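How Air Gets Into a Sponge Cake
By Heikki Heinonen
January
Reading time: 2 minutes

A sponge cake is mostly holes. If you cut a slice and look closely at the side, you will see small round gaps in the crumb. Each gap was once a bubble of air in the batter. The part of the cake you chew is the thin wall between one bubble and the next.

The bubbles start in the eggs. Egg white is nearly 90 percent water. The rest is mainly protein, a substance made of very long chains. In a fresh egg these chains are folded up small. Beating pulls them open. Once open, they gather at the surface of each air bubble and link together into a thin skin — this skin keeps the bubble from popping.

A mass of bubbles held this way is called a foam. Soap suds are also a foam, but the skin is made of different material and does not set when heated.

A whisk makes foam faster than a spoon does. A spoon pushes one path through the liquid. A whisk has many wires, and every wire cuts its own path and drags a little air in behind it. The wires also split large bubbles into smaller ones. Small bubbles make a stiffer foam.
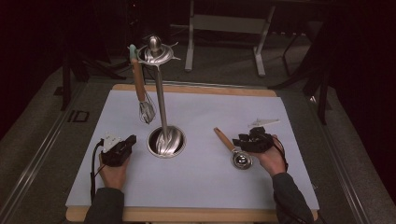
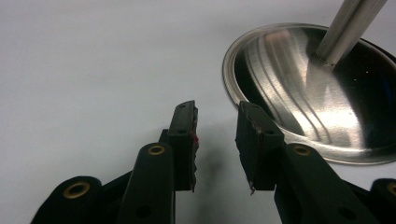
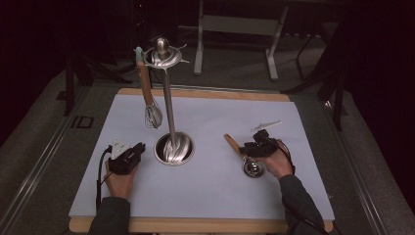
KITCHEN SCIENCE

Sugar goes in after the foam has formed. It dissolves in the water of the egg white and makes the liquid thicker, so the liquid drains out of the foam more slowly. Sugar added too early slows the foaming down.

Fat has the opposite effect. It gets between the protein chains and stops them from linking. A small amount of egg yolk in the bowl is enough to give a weak foam, and so is butter left over from an earlier job.

Flour is added last and folded in gently. Folding means lifting the batter from the bottom of the bowl and laying it over the top. Hard stirring at this stage breaks the bubbles.

In the oven, two things happen. The air in each bubble gets hot and expands, and some of the water turns to steam and pushes the walls out further. Water boils at 100 degrees Celsius at sea level. Then the protein sets and the starch in the flour swells and firms up. After that the walls can hold their shape without help. If the oven door is opened before the walls have set, the bubbles cool and shrink, and the middle of the cake sinks.

Words to know
Foam — gas bubbles held in a liquid or a solid.
Protein — a long chain molecule found in eggs, milk, meat and beans.
Starch — the main part of flour.

Checked by Pentti Keskinen
2 comments
400 shares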